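Pavier: a shared task planner for a two-arm cell
Student project report, Urkville

1. Aim

The project set out to write a planner that divides a short tabletop task between two arms and keeps them from blocking each other. The arms, the rail and the low-level joint control were already in place. Our work was limited to the planning layer, the perception node that feeds it, and a logging tool called Skeradis. 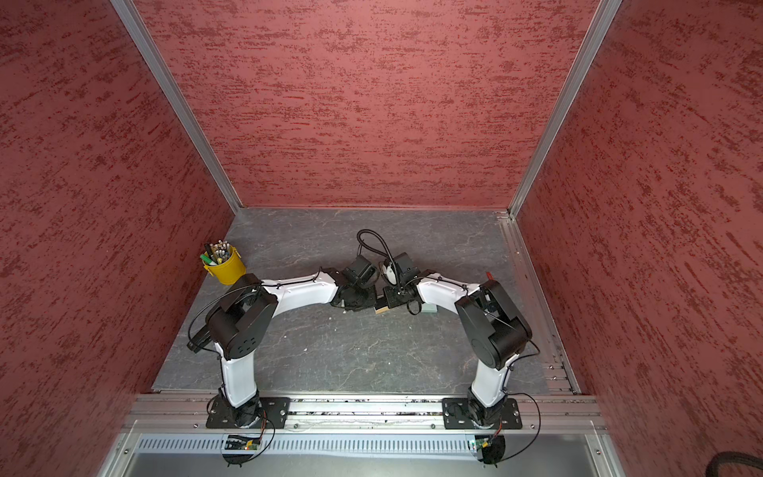 Page last changed: 06/01/2025

2. Planner

Both arms are fixed to one rail and share the middle of the table. The planner treats that middle region as a resource with a lock. An arm asks for the lock before its wrist enters and gives it back on leaving. Tasks that need both grippers at once take a joint lock, and the two paths are then planned as a single problem. The planner runs at 2 Hz and the joint controller at 50 Hz, so a late plan never stalls the motors; the last valid path is held.

3. Perception

Object poses are estimated from the wrist cameras and merged in the rail frame. 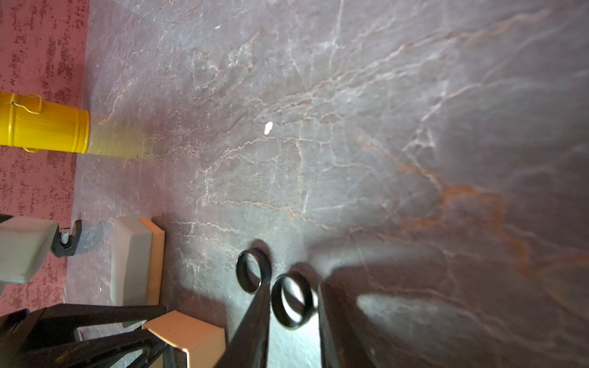
Segmentation was the weakest part of the software until November. The first version used a brightness threshold, which merged dark objects with their shadows. Black rings on the grey marble are a hard case, as each one throws a dark shadow on the stone beside it and the gripper fingers are black as well. The present version fits an ellipse to the edge of the ring and masks the fingers using the known gripper width.

4. Conflict tests

We ran 19 trials with the lock enabled. In 13 the task was completed with no operator input. The other six stopped on a planner timeout, all during a joint lock.

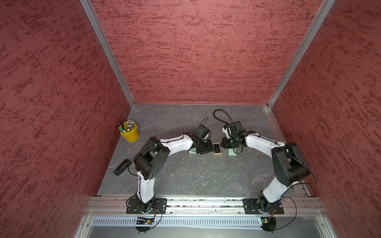

Last modified by the project group, revision 13

The timeouts came from the collision model. Each gripper was wrapped in one box large enough to cover its wrist camera and cable, so two grippers facing each other over a small object were reported as touching. Splitting the box into two smaller ones removed the false reports in replay. Live trials with the new model have not been run.

5. Logging

Skeradis stores both wrist streams, the lock state and the joint angles against one clock. Replay uses the Altıntaş format already used in the lab.

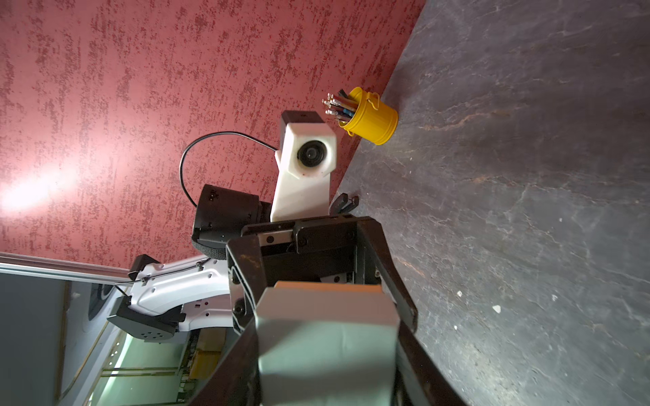 Fig. 4. Wrist view with the other arm's camera housing and the yellow pail.

6. Remaining work

The masks for the other arm are still drawn by hand. They should be generated from the joint angles, which the log already holds. The lock region is a fixed rectangle and ought to be set from the task file.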